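Notes for the Plarkar talk, second draft, 2020-08-23. Slot is 40 minutes with questions. Bogdan has the clicker.

## Opening (2 min)

- Say who we are: the evaluation desk at Heketberg. We buy kit, run it, and write up what we find.
- Tonight is one product, the Plarkar hand-held gripper kit from Inetham.
- We paid list price for ours. Say this early, people will ask.
- Not a launch event. No one from Inetham is speaking.

## What comes in the kit (4 min)

The kit is sold to teams that want to record grasping by hand and use the recordings to train an arm. You hold the gripper, you do the task, the camera records it. The fingers match the ones sold for the arm, so what you learn about a grip by hand should carry over.

Our order had the gripper, two pairs of fingers, a camera mount, the recording software and a one-year service plan. The spare fingers came nine days after the rest. Mention the delay, don't dwell on it.

The manual is 38 pages. The setup section is good. The section on calibration assumes you have read the one after it. Tell people to read both before they start.

## Why we test with cheap household things (5 min)

Vendors like to show blocks and cups. Blocks and cups are easy. Our list leans on items that bend or give when you squeeze them: cloths, sponges, bags of rice, a tube of hand cream. Most cost next to nothing and you can replace them at any supermarket.

The scouring sponge is the one I want to spend time on. It has a knitted cover with green and silver stripes. Shiny thread is hard on a camera, and a soft body is hard on a grip, so you get two tests for the price of one.

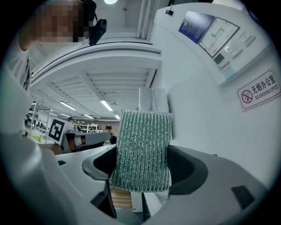
Rodica Dumitrescu wrote back on the first draft that a sponge is too forgiving, and that any gripper with curved fingers will hold one. She would rather see a full tube with the cap off. Her other point was that people in the room will want to know how fast an operator gets tired, and the draft had nothing on that.

Fair on both counts. Answer to the first: holding it is easy, putting it down in the same spot and the same way up is where runs fail. Answer to the second is in the next section now.

## Results (10 min)

- 151 recorded runs in total, all items together.
- Slow down here. Put the table up and wait before talking.
- Soft items did better than we expected on pickup. Placement was the weak part.
- Flat, thin items were poor. A single sheet of card beat us most of the time.
- Software dropped its connection twice. Both times a restart fixed it and the earlier runs were still saved.

Operator comfort: Marius did the longest session and stopped when his wrist started to ache. The handle is fine for short work. For a full day you would want two people trading off. Inetham sells a wrist support as an extra – we have not tried it, so don't comment on it.

## Service plan (5 min)

We opened three tickets. Two were answered the next working day. The third was about a loose screw in the camera mount and went back and forth for a week before they sent a new mount. No charge.

The plan covers fingers that crack. It does not cover pads that wear smooth. The pads are the part that wears, so anyone planning heavy use should ask for the pad price in writing before signing.

## Who should buy it (4 min)

Small teams that already have an arm and need more data than they can get by driving it remotely. Pîrvu looked at the same kit in the spring and chose to rent, and for a project of a few weeks that makes sense.

If you have no arm and no plan to get one, wait.

The sales page says a new operator is ready in one morning. Ours took a day and a half, including calibration.

## Questions (10 min)

Likely ones:

- Can you use your own camera? Yes, if it fits the mount. Focus has to be locked.
- Does it work left-handed? Bianca is left-handed and had no trouble.
- Where does the data go? It stays on your machine unless you turn on sync. Sync was off for all our runs.
- Can it lift 1000 grams? We didn't test that high. Say so and move on.

The longer write-up goes out in September. Iulian has the sign-up sheet by the door.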